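Ticket: Petition form not accepting signatures
Project: Hedovance – equal pay campaign site
Opened: Dec 6, 2022
Priority: High
Status: Closed

Reported problem

Signers on the equal pay petition get a blank page after they press Sign. The counter does not move and no confirmation email goes out. The Nollevar partner group reported it first, then we saw it ourselves on two laptops and a phone.

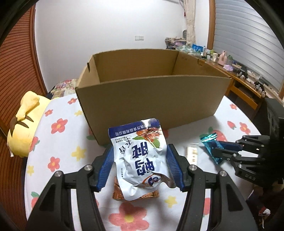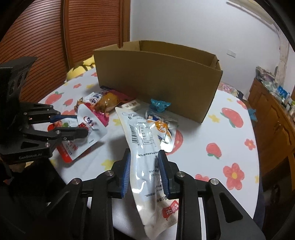 Packaged snacks, on the table with the box in the first picture and again in the second.

Checks made

1. Opened the petition in a private window. Same blank page.

2. Turned off the cookie banner. No change.

3. Tried the English, Slovak and Italian versions. English and Italian fail. Slovak works and the signature shows up in the list.

4. Compared the settings for the three versions. The Slovak form still has the old country menu. The other two got the new one when we added 8 countries for the women's rights network.

5. Put the old menu back on the Italian form. Signing works again.

Cause

The new country menu was saved with an empty first line. The form reads that line as a required field with no name and stops. The error is written to the server log but the signer never sees it.

Fix

Removed the empty line and saved the menu again under a new name. Loaded it on the English and Italian forms, then on the Slovak one so all three match. Made 10 test signatures from different countries. All were counted and all got the email. Test entries deleted afterward.

Lost signatures

The log kept the email address for 30 failed attempts. We can't add these people to the petition ourselves, they have to sign again. The Justo mailing desk has a short note ready in all three languages and will send it once only. Anyone who already signed a second time has been taken off that list – 4 addresses in all.

Still open

The error page should say something. A blank screen makes people think their name went through. Moved to a separate ticket for January, together with the request for larger buttons on phones.

The paper sheets from the Paulík street stall are not affected. They are typed in by hand through the admin page, and that page uses its own menu.

Update

Nollevar confirms signing works on their side. Closing. Please reopen this ticket if the blank page comes back, and give the language version and the country picked.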